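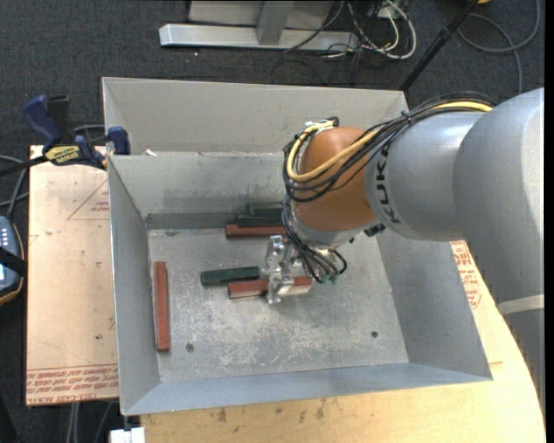 KUKA arm over the gray bin, six blocks, gripper down at the center block. Fixed camera.

Plerklow bin set: README

Version 2, 2022-08-29

What you get

Recordings from a block-picking build in the Plerklow shared workshop. One arm, one metal bin, red-brown and green blocks, one camera that does not move. Each recording is one attempt to close the gripper on a block and lift it out of the bin. There are 464 attempts in the folder. 319 of them are labeled as lifts. Please read the section on labels before you quote that second number to anyone.

The set was put together to check a claim, and the claim did not hold up very well. We were using a grasp picker called Judix, which came to us with a note saying it would work on "any simple shapes in any simple container." Blocks in a bin seemed like a fair reading of that. If you came looking for a showcase, try somewhere else.

Folder layout

attempts/ has one numbered folder per attempt, with the camera stills and the joint log
labels.csv has one row per attempt
bin/ has the bin measurements and the camera position
old/ is version 1, kept for comparison, do not use
notes.txt is unsorted

Columns in labels.csv

attempt: folder number
block_color: red or green, the color of the block the picker chose. "Red" means the reddish-brown ones.
start_pose: flat, tilted, against_wall, stacked. Set by eye from the first still.
picker: judix or manual
result: lift, slip, miss, stop
notes: free text, mostly blank, spelling not checked

The manual rows are the ones where a person chose the grasp point and the arm did the rest. There are 200 of them. They are the only baseline in here, and they were all recorded after the judix rows, by people who had by then watched the arm do it wrong many times. Make of that what you like. I would not call it a fair fight.

About the labels

A "lift" means the block cleared the top of the bin wall. It does not mean the block was held well, or that it would have survived being moved anywhere. Version 1 counted a block as lifted if it left the floor of the bin, and the success rate looked a lot better. If you have seen a higher figure passed around the workshop, it came from version 1.

"stop" means someone hit the stop or the controller faulted. We did not separate those at the time and can't do it now from the logs.

One person did the labeling in January and a second person went over part of it. They disagreed on slip versus miss often enough that I would merge the two.

Setup

The bin sits on a wooden tabletop and is clamped at the rear corner. Early on it was not clamped, and it walked across the table a little every time the gripper touched a wall. Attempts before the clamp are in old/.

The floor of the bin is scuffed and scratched, heaviest toward the front center. Judix sometimes reads a bright scratch as a block edge. The quick answer was to paint the floor, and we decided against it. A picker that needs a freshly painted bin is not much use in a workshop.

The cables run along the outside of the arm and hang down near the gripper. In a good many stills they hide whatever is at the back of the bin. No attempt was made to filter these out. If your method throws away views with something in the way, expect to lose plenty of the against_wall rows.

The camera pose in bin/ was measured once with a tape measure. Treat it as a starting guess and fit your own.

Known problems

The clock on the logging machine was reset partway through. Folder numbers are in the right order, timestamps are not.
11 attempts have a joint log that ends early. They are marked "short" in notes.
Gripper force was not recorded. We had a reading on the screen but never trusted it enough to save it.
Blocks were put back by hand between attempts, so the layouts are what people felt like doing. Long blocks along the left wall turn up far too often.
Room light was not controlled.

What I would not use this for

Comparing arms. There is only one.
Training anything from scratch. The set is too small and the bin never changes, so a model can learn the bin and look clever.
Backing up a sales sheet. Daltton asked for the lift rate on its own, with no breakdown by start pose, and got the whole file instead. The tilted rows drag it down and they belong in it.

Running the checker

python check.py attempts labels.csv

It looks for missing stills and rows with no folder. It does not look at whether the labels make sense. Needs the Quansah log reader, any version that still opens the older format. The newest one dropped it without saying so in the release notes.

Changes from version 1

New meaning for lift, see above
Unclamped attempts moved out
block_color added
Removed the "confidence" column, which was high on lifts and misses alike

Terms

Use it as you like, with this file kept alongside. Corrections to labels are welcome if they come with the attempt number.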